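Print this page
E-mail this page

FOR IMMEDIATE RELEASE
June 1, 2018

Hullik Issues Field Notice on Finger Closure Fault in Filden Hand-Held Grippers

Hullik today issued a field notice for the Filden hand-held gripper, covering a fault in which the yellow fingers continue to close for a short interval after the operator releases the trigger. The notice applies to units running firmware version 2. Operators are asked to stop two-handed work with affected units until the update has been installed.

The fault was reported in February by Kanari, which uses paired Filden grippers to record clothes folding in private homes. Hullik reproduced it on the bench with denim and other heavy fabrics. Light shirts and towels did not trigger it.

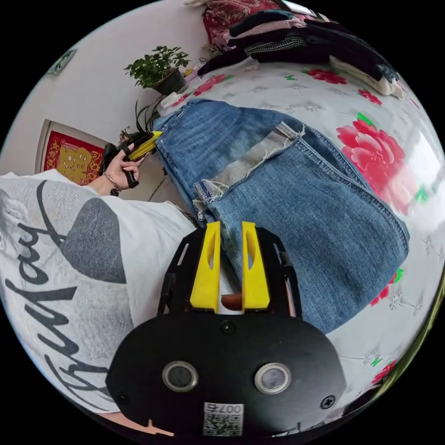

Filden grippers in use on a pair of folded jeans during home recording work.

The cause is a timing error in the motor controller. When the fingers meet a thick seam, motor current rises and the controller enters a hold state. If the trigger is released within 200 milliseconds of that change, the release command is dropped and closure continues until the next position check. In bench testing the fault appeared in 40 of 176 trials on folded waistbands.

One pinched fingertip has been reported. The skin was not broken and the operator did not require treatment. No damage to property has been reported. 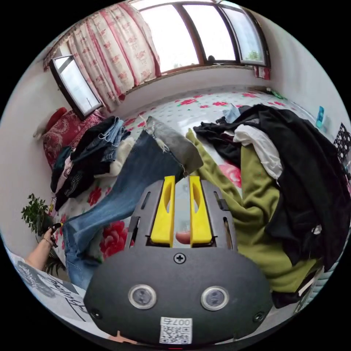 The risk is highest when an operator reaches between or close to the fingers to free caught fabric. "The fingers should be treated as powered whenever the unit is switched on," said Urmas Lūse, head of product safety at Hullik. "Releasing the trigger does not make it safe to put a hand in the gap. Switch the unit off first."

Firmware with a corrected release routine is available to all registered owners. Installation requires a cable connection and a restart. Units that fail the closure test after the update should be returned to the Echeverría service center for controller replacement at no charge.

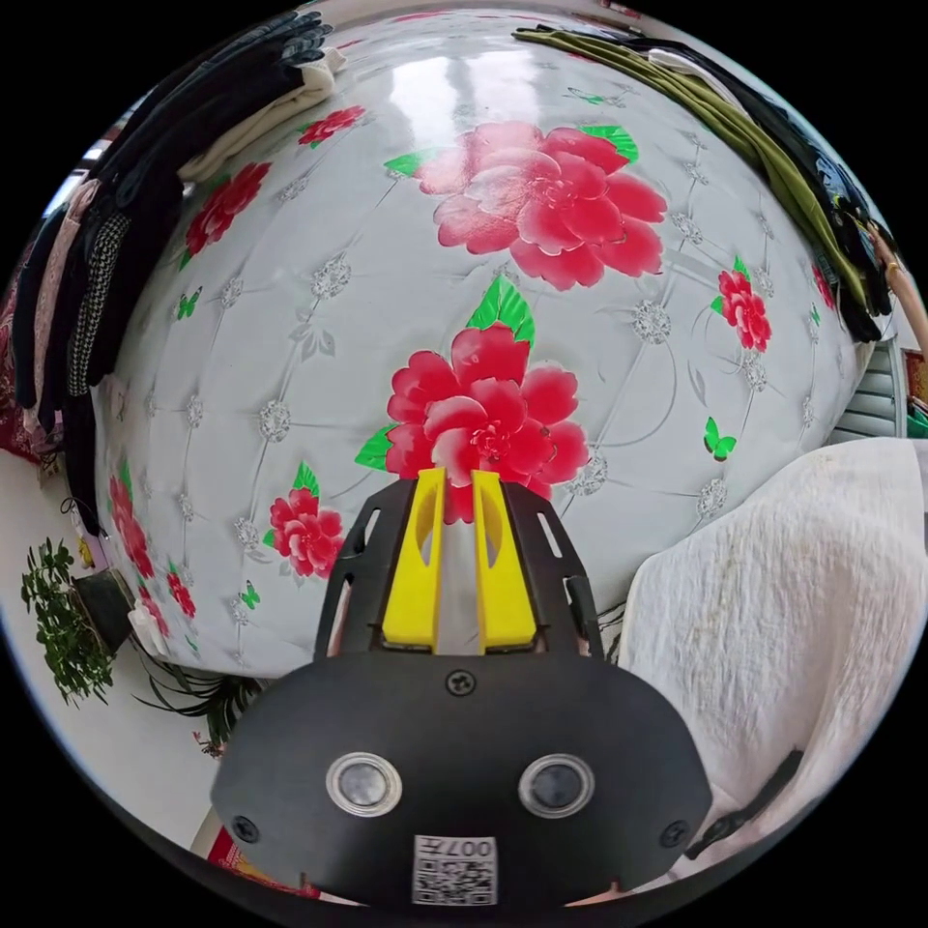
Hullik has also revised its guidance on work near furniture. A late closure can catch upholstery as well as clothing, and raised trim gives the fingers an edge to grip. On a padded panel with quilted stitching and small buttons, operators should keep the fingers clear of the surface until the update is in place. "We are adding upholstered surfaces to the standard closure test," said Lautaro Quiroga, test engineer at Hullik.

Recordings made with affected units remain usable. Finger position is logged separately from the trigger signal, and the log shows true position during the fault.

Media and service inquiries: Hullik Product Safety Office

Print this page | E-mail this page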